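osau-materials: surface texture set

Version 2.3
Maintained by the Osau texture group
Formats: PNG (8 and 16 bit), EXR for height maps

Tileable surface textures for interior rendering: plaster, short-pile carpet, felt, painted board and poured floor finishes. Start with the install section if you only need the files. 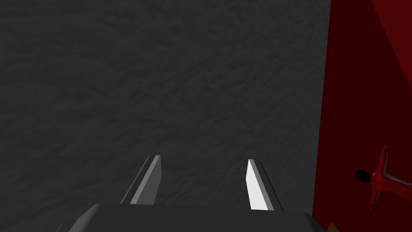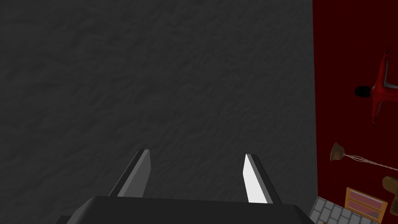
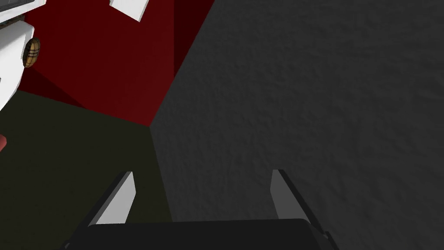 Renders.

Page last changed: April, with release 2.3

Contents

The set holds 500 materials. Each material is a folder with five maps: base color, roughness, normal, height and ambient occlusion. Metalness is omitted for all materials. Folder names follow the pattern family_number_variant, for example plaster_014_b. Numbers are never reused after a material is withdrawn.

Families in this release:
plaster: trowel, float and stipple finishes
textile: carpet, felt, woven panel
board: painted and primed
floor: poured and sealed finishes

Source and capture

Plaster and board samples were prepared on flat panels at the Evport workshop. Textile samples were cut from stock rolls. Each sample was scanned under cross-polarized light from 14 directions, and the normal map was solved from the full stack. Height was integrated from the normals and then scaled against a dial gauge reading taken at three points on the panel.

Base color has been corrected against a gray card in every session. Roughness was fitted by hand for the first 100 materials and by the Karras fitter for all later ones. The two methods agree closely on matte finishes. On satin paint the hand-fitted values run lower, and mixing the two groups in one room can show.

Tiling

All maps tile in both directions. Seams were removed by patch blending with a fixed random seed, so rebuilding from the raw scans gives the same output. Stipple and mottled finishes tile well up to four repeats. Trowel finishes have long marks that become noticeable after two. Use the variant folders (a, b, c) to break up large walls.

Install

1. Unpack the archive into your asset directory.
2. Run jorlow index on the top folder. This writes index.json.
3. Point your renderer's material path at the same folder.

Jorlow is only used to build the index. If you load maps by hand you can skip step 2.

Color space

Base color is sRGB. All other maps are linear and must be loaded as non-color data. Loading roughness as sRGB is the most common cause of surfaces that look too shiny. Normals use the OpenGL convention (green up). Flip the green channel for DirectX.

Known issues

textile_031 has a faint diagonal band in the height map. Fix planned.
board_007_c is missing ambient occlusion. Use the map from variant b.
Height scale for the floor family is in millimeters. All other families use a 0 to 1 range with the scale stored in meta.txt.
The indexer fails on paths that contain spaces.

Changes in 2.3

Added 100 textile materials.
Rebuilt all plaster normals from 16-bit sources.
Removed plaster_052 (duplicate of plaster_019).

License

Free for commercial and non-commercial renders. Do not resell the maps as a texture pack. See LICENSE.txt.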